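Clollel and Dredley Mutual begin pilot of shared claims ledger for household cover

4 July 2021

Clollel, a supplier of claims software to the general insurance market, and Dredley Mutual, a household insurer founded in 1919, have signed an agreement to test a shared ledger for small contents claims. The pilot will run in the Stelton area and is due to open to policyholders in September.

The ledger, named Asante, records each step of a claim as a dated entry that can be read by the insurer, the repairer and the reinsurer. Entries cannot be altered once they have been accepted by the parties to the claim. A correction is made by adding a further entry, which refers to the first by its number.

Scope of the pilot

The pilot is limited to claims of up to £1000 for accidental damage to household goods. Claims for theft, fire, flood and personal injury are excluded and will continue to be handled under Dredley Mutual's present procedures. Policies with a named third-party interest, such as those held by landlords on furnished property, are also excluded.

A total of 20 repair and replacement firms in the Stelton area have agreed to take part. Each will be given read and write access to the entries for claims assigned to it, and no access to any others.

Policyholders whose claims fall within the scope will be invited to join when they first report a loss. Taking part is voluntary. A policyholder who declines, or who withdraws later, will have the claim settled in the usual way and on the same terms. Premiums, excesses and no-claims discounts are not affected by the choice.

How a claim is recorded

When a loss is reported, Asante opens a record containing the policy reference, the date of loss and the category of item. The policyholder's name, address and bank details are not written to the ledger. They remain on Dredley Mutual's own systems and are linked to the record by a reference that only the insurer can resolve.

The repairer then enters an inspection result and a proposed cost. If the cost is within the limit set for the category, the claim is approved by rule and a payment instruction is passed to the insurer. If it is above the limit, or if the inspection result and the report of loss do not agree, the record is passed to a claims handler. No claim can be refused by rule. Every refusal must be entered by a handler, with a written reason that is sent to the policyholder.

At present, Dredley Mutual and its repairers keep separate files and compare them at the end of each month. Differences between the two are settled by email or telephone. Under the pilot this comparison will be replaced by a single record, although the existing files will be kept in parallel until the results have been reviewed.

Technical details

Asante runs on a permissioned network. Clollel and Dredley Mutual will each operate 2 nodes, held at separate sites. New entries are accepted when nodes belonging to both firms have confirmed them. The network does not use a public blockchain, and no token or digital currency is involved at any stage. Payments to policyholders and repairers will be made by ordinary bank transfer.

Repairers will use the ledger through a web page and do not need to install software. A file import is provided for firms that already keep job records in electronic form – the accepted layouts are set out in the Asante integration guide, which Clollel will issue to participating firms before the opening date.

Review

Both firms will measure the time from report to payment, the share of claims passed to a handler and the number of corrections entered after approval. Complaints will be logged separately. A summary of the results will be published on the Clollel website once the pilot has closed, and a decision on wider use will follow that review.

About Clollel

Clollel supplies claims and policy administration software to insurers, brokers and managing agents.

About Dredley Mutual

Dredley Mutual provides buildings and contents cover to private households and is owned by its members. Press enquiries about the pilot should be sent to the Clollel press office. 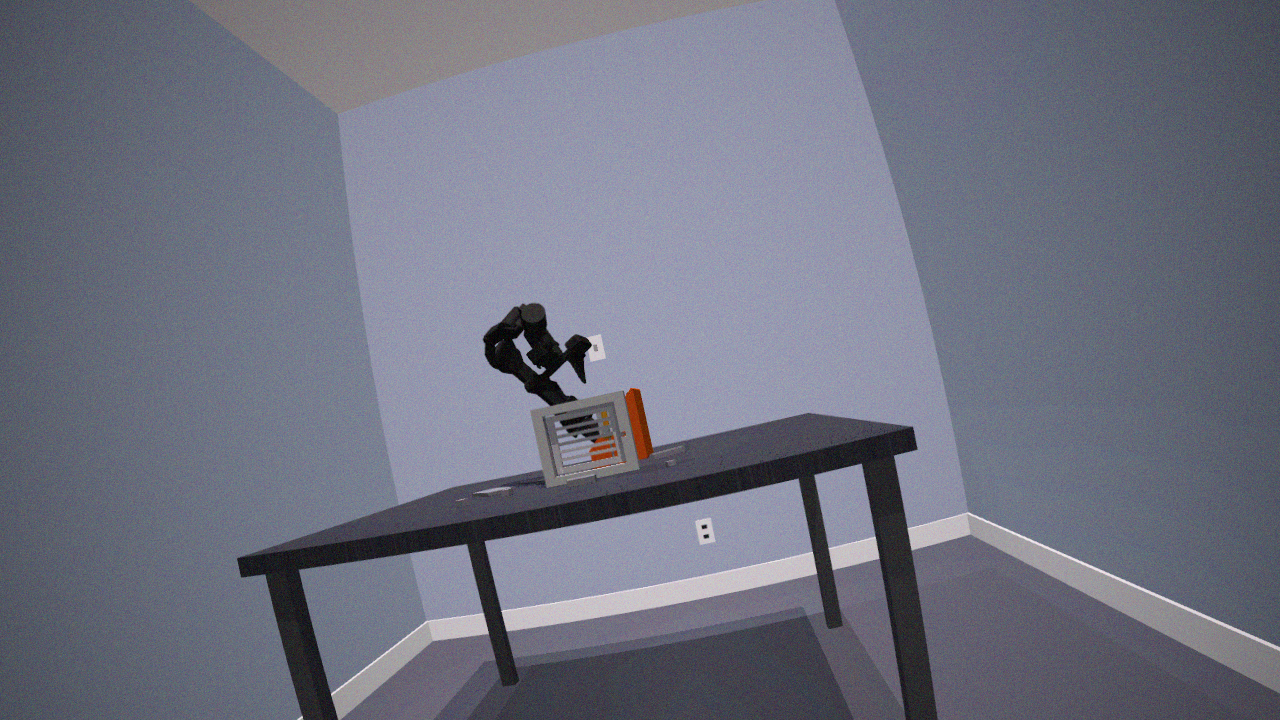 Enquiries about existing claims should be sent to Dredley Mutual's claims department, quoting the policy number.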